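Harau Open Day chess demonstration

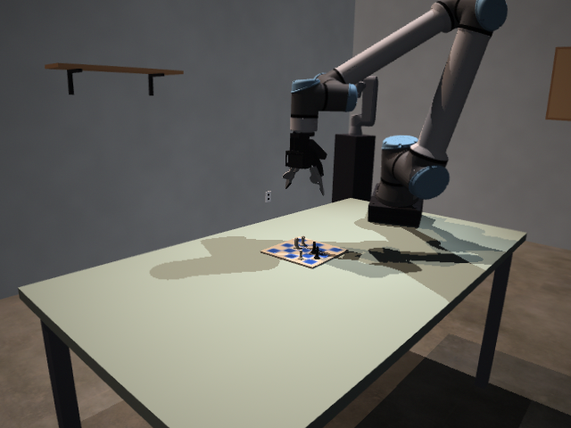 The simulated arm above its chessboard.

The Harau Open Day chess demonstration was a public showing of simulated robot chess given at the Harau technical institute on 31st January. It was organized by the institute's automation group and ran on Zernolel, a simulation program written largely by Leobardo Cárdenas. The event is remembered in Harau chiefly for its second half, in which the software was beaten by its own bishop.

Background

The institute had held an open day every year, usually built around a conveyor belt that sorted bottle caps. By most accounts the public had seen enough of the bottle caps. Cárdenas proposed a chess demonstration instead, on the grounds that visitors already knew what a chess move was supposed to look like and could judge the results for themselves. This later proved to be true.

Funding came from Utden, a maker of packing equipment, which asked in return for its name on the program leaflet. The leaflet spelled it "Utden" on the front and "Utden Ltd." on the back, although the company is not a limited one.

Setup

The demonstration took place entirely in simulation and was projected onto the wall of lecture room 8. The virtual room held a long table with a large gray and blue arm mounted at one end, a two-fingered gripper, and a small board with blue and tan squares. A second, smaller arm stood on a black pedestal behind the table. The wall shelf, modeled with both its brackets, was left bare, and an electrical outlet was added to the wall below it. Critics within the group felt that the outlet had received more attention than the grasping code.

Full games were never attempted. The arm worked through short endgame positions with only a few pieces on the board, which kept the fingers from knocking over neighbors on the way down. Moves were chosen by Prata, a small chess engine maintained by Jinfeng Deng, and passed to Zernolel one at a time. Visitors could call out a reply, which Deng typed in by hand.

The demonstration

The morning session went well. The lecture room seats 100, and 56 people attended, not counting those who came in to ask where the coffee was. The arm completed 32 moves with no dropped pieces. A boy in the second row asked whether the robot was allowed to be that slow, and was told that it was.

In the afternoon, Cárdenas raised the arm's speed at the request of the audience. On the third move the gripper closed on a black bishop slightly off center. The contact model, faced with a finger partly inside a chess piece, settled the matter by launching the bishop straight up through the ceiling. The game was paused while the group waited for it to come down. Gravity in the simulation applied only below the ceiling — a shortcut Cárdenas had taken to save computing time — and it did not.

Prata, which had been told nothing of the incident, continued to plan around the missing bishop for four more moves. Deng then resigned on its behalf. The visitors applauded, some of them for quite a while.

Reception

The institute's newsletter called the event "lively." Comment cards were mostly favorable, and several asked for the bishop to be brought back the following year. One requested the bottle caps.

Later use

A corrected version of Zernolel, with gravity throughout, was finished in May. The chess table has since been used in the institute's introductory course, where students are asked to find the cause of the afternoon failure from the logs. Utden's logo has been removed from the course materials at the company's request.

See also

Prata (chess engine)
Zernolel
Harau bottle cap sorter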